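Small oven, small table

In May I decided that my breakfast must become simpler. For a long time I had bread in one corner of the apartment, the toaster in another, and the oven on top of the refrigerator, where I needed a chair to reach it. So I moved everything to one round table and I have kept it this way for 3 weeks.

The table came from a second-hand store called Domora. I paid 49 dollars and carried it up the stairs by myself, which I do not recommend. My first idea was a square table, but in a narrow room the corners always find your hip. With a round one I lose a little space at the back, and I can live with that.

The bigger question was if I need a toaster and a toaster oven together. My neighbors say no. I say yes, because I use them for different things - the toaster is for one slice when I am in a hurry, and the oven is for cheese on bread, or for rolls from the Vasiliu bakery that are already two days old.
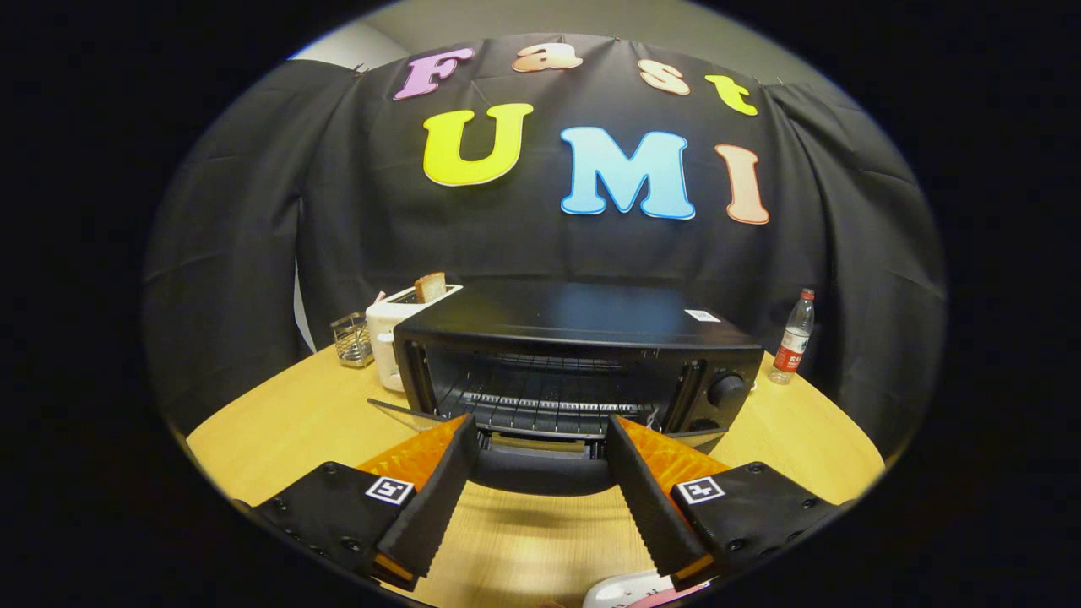

Toast in the white one, the black one with its door down.

When you plan a table like this, please think about the oven door. It opens down and forward, so it takes more space than you expect in the store. I measured only the closed oven, and the first evening I had to push everything back again.

The wire rack is the part I clean most often. I put it in warm water with a spoon of baking soda, wait until I finish my coffee, and then use a soft brush. Crumbs under the rack I remove when the oven is cold. Next month I want to try baking small potatoes in it.

Comments (3)

rovevness_kitchen: I also have both and I would not give up either one. How long do you heat the old rolls?

Author: Four minutes, with a few drops of water on top.

Ullholm401: Baking soda worked for my rack too, but I had to leave it overnight.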